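Why Does Your Suitcase Sometimes Take a Different Vacation?

You and your bag arrive at the airport together. You wave goodbye at the counter. A few hours later you land in Mukport, full of pretzels, and your bag is in Fislow. It didn't mean anything by it.

Bags get lost for boring reasons. Grown-ups who work at airlines have a long word for this: "mishandled." It means late, damaged, lost, or sent somewhere lovely without you.

The tag is the boss

When you check in, a worker loops a long sticky tag around the handle. The tag has a bar code and 3 letters that stand for the airport where the bag is going. A suitcase can't read, so the tag does all its talking.

Behind the wall there are conveyor belts, and scanners that read the tag. Each time a bag reaches a fork, the system decides which way to send it. If the tag is ripped, or an old one from last summer is still hanging on, the scanner may get confused. A worker then has to look at the bag and sort it out.

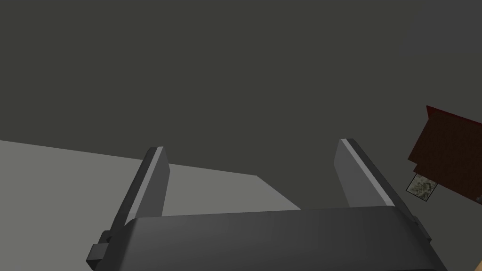
So how does a bag get lost?

The most common trouble is changing planes. Say you fly to Fislow first and have to hurry to a second plane. You can run. Your bag has to be unloaded, driven across the airport, scanned again, and loaded. If your first flight was late, you might make it and your bag might not.

Sometimes two bags look like twins, and a tired traveler takes the wrong one home. Imagine opening it and finding 6 pairs of somebody else's socks.

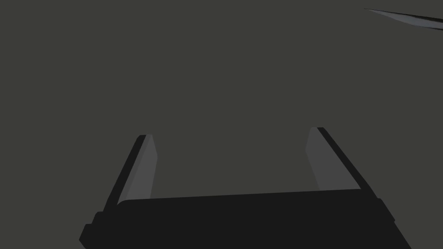

Image: Herrero Picture Desk

Weather joins in, too. On a snowy January evening an airport can end up with more than 100 bags and no planes to put them on. They wait in a room together. We don't know what they talk about.

What should your family do?

Go to the airline's baggage desk before you leave the airport. There will be a line. Everybody in it will be sighing.

The person at the desk will ask what your bag looks like. "Black, with wheels" is a true answer and a terrible one, as it fits half the suitcases on Earth. "Black, with wheels and a green ribbon on the handle" is much better. They will also want the little receipt you got at check-in, so please don't let anyone stick their gum in it.

After that, the airline starts a search. Most late bags turn up and are brought to the place where you're staying. If yours doesn't, your family can ask the airline to pay for what was inside. There are rules about how much, and grown-ups can spend a whole dinner complaining about them.

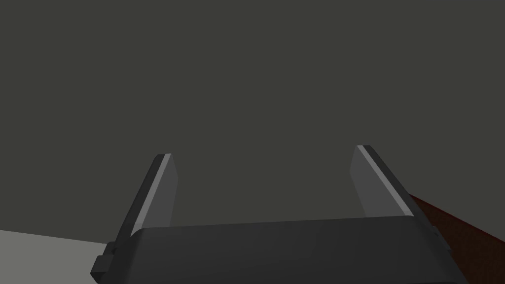 A gripper with two flat fingers.

Before your next trip

Peel off the old tags. Put your name and a phone number inside the bag as well as outside. Carry your favorite stuffed animal with you, along with any medicine you need. Garby the bear does not enjoy the baggage room, and he has asked us to mention it.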